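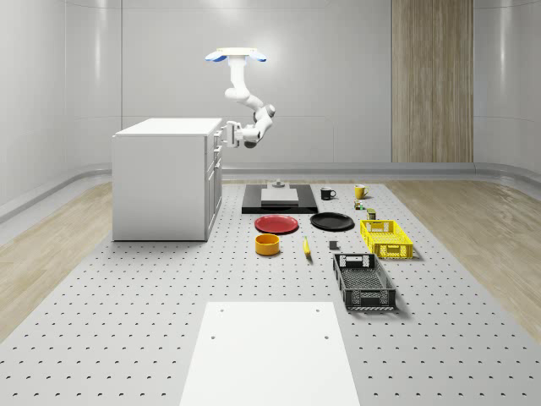
Render: Ferhat Karaca / Fergate

My move-out kitchen checklist, with way too many comments

I've been doing walk-throughs at the Figueroa building long enough to have opinions about kitchens, and every August, when half the leases turn over at once, somebody asks me for "the list." So okay, here's the list! I've typed up my scribbles next to each item, and those are the part people tell me they read. Use it if you're the one moving out, the one moving in, or the one holding the clipboard.

Bring a flashlight, a phone charger (you'll see), a roll of paper towels, a small level and a pen that works. I put OK, FIX or ASK next to each line. ASK means I can't tell and I want someone from maintenance to look.

DRAWERS AND CABINETS

1. Every drawer opens all the way and closes all the way. OK / FIX / ASK
Comment: All of them, please, including the bottom one you have to squat for. I pull each one out slowly and then shove it in with one finger. If it stops short, take it out and look behind it before you write anything down. I've found spatulas, a passport, and once an entire bag of rice that had been going a grain at a time into the back of the cabinet.

2. Drawer fronts tight, handles tight. OK / FIX / ASK
Comment: Wiggle them. A loose handle is a screwdriver and one minute, so I usually fix it on the spot and write OK.

3. Top drawer doesn't tip when loaded. OK / FIX / ASK
Comment: Lean on it gently with your palm. If the whole front dips, the slide is going. People put their silverware up there and it weighs more than you'd think.

4. Cabinet doors level with each other. OK / FIX / ASK
Comment: Stand back by the fridge and squint. Hinge screws, nearly always.

5. Inside of cabinets dry, no smell. OK / FIX / ASK
Comment: Stick your head in. I know. Do it anyway.

COUNTERTOP

6. No burns, no chips, no swelling near the sink. OK / FIX / ASK
Comment: Run your hand along the front edge with your eyes closed. I'm serious, you catch chips that way you'd never see. Swelling is a FIX even when it's tiny, and you should photograph it with a coin next to it.

7. Caulk line along the wall unbroken. OK / FIX / ASK
Comment: Gray spots can be dirt or mildew. Wipe first, then judge. I used to mark these FIX right away and Aldana Palma, who had my job before me, would come along behind with a damp rag and cross them all out.

SINK AND PLUMBING

8. Fill the sink, then let it all go at once. OK / FIX / ASK
Comment: Flashlight under there while it drains. A trickle test won't show you a leak at the joint, it needs the full weight of the water. Leave a dry paper towel under the trap for 10 minutes and come back to it.

9. Shutoff valves turn by hand. OK / FIX / ASK
Comment: Don't force them! If one is stuck, it's an ASK, and you walk away. Ask me how I know. (Unit 44, one wrench, a very wet afternoon.)

10. Sprayer hose goes back in by itself. OK / FIX / ASK
Comment: The Brasto faucets we have on the upper floors are fine until something under the sink blocks the weight. Move the dish soap and try again.

STOVE AND VENT

11. Each burner lights or heats. OK / FIX / ASK
Comment: One at a time, and stay in the room.

12. Anti-tip bracket in place. OK / FIX / ASK
Comment: The one most people skip and the one I care about most. Grab the back edge of the range and try to tilt it forward a little. If it comes up freely, it's FIX today, before anybody with a toddler gets the keys.

13. Vent filter comes out and is clean. OK / FIX / ASK
Comment: Hot water, Sodard degreaser, 20 minutes of soaking, done. If you're moving out, please, I'm begging you, do this the night before.

ELECTRICAL

14. Every outlet works, and the ones by the sink trip when you press TEST. OK / FIX / ASK
Comment: There's your phone charger. Plug it in, press TEST, it should go dead, press RESET, it should come back. If it doesn't trip, that's a FIX and it goes to the top of the pile.

15. Lights under the cabinets. OK / FIX / ASK
Comment: A dead bulb isn't damage. I don't charge for bulbs and I'd rather you didn't climb on the counter to change one.

16. Smoke alarm sounds when tested. OK / FIX / ASK
Comment: Warn the neighbors' dog. Check the date on the back too, and if you can't read it, write ASK.

SIGNING OFF

Both people sign, both people get a copy, and the copy has the comments on it. I did 96 of these last year and the arguments I had were almost all over forms where somebody ticked boxes and wrote nothing next to them. "FIX" on its own could mean anything in October. "FIX, second drawer down, left slide bent" gets fixed.

Bathroom list is next, once I've retyped the page I spilled coffee on.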